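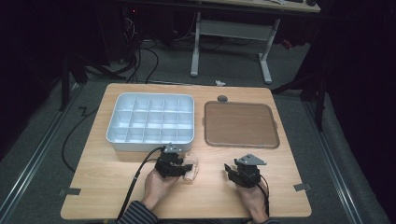 Does a sock drawer need compartments? Mine did, though I held out for years on the grounds that a drawer is already a compartment.

The Case for the Sock Grid
April | By the Dolura home desk

I used to keep socks the way my family always had, in a heap, with the good ones migrating to the bottom. Then I moved into a small place in Rorkau with one shallow drawer, and I bought a divided tray from Zedeo. It has 83 reviews, most of them written by people who sound calmer than I am.

Small square cells are a harsh judge. A pair either fits or it doesn't, and a sock without a mate sits there alone in its little room, looking at you. I gave the singles 4 months to be reunited and then threw out 7 of them. I felt like a landlord.

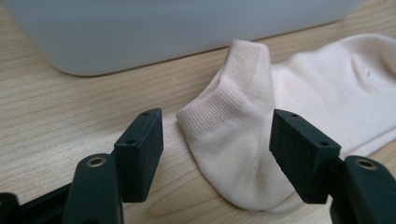 Ankle socks are the real argument for all this. They're too short to knot, and when you fold one cuff over the other you stretch the ribbing, so by summer they slide down into your shoe and live under your heel. Lay them flat, fold once, tuck them in. It takes me 6 minutes a load, time I had previously spent hunting for socks while late for the bus.

My objection is to the people who go on from there. Socks by color, fine. Socks by season, I suppose. But I've seen a drawer with labels, and I didn't stay for coffee.

Contact the desk | © Dolura | Back to top

Related
Why I Gave Up on the Junk Drawer
Mahasneh Street: Living With One Closet
Against the Decorative Basket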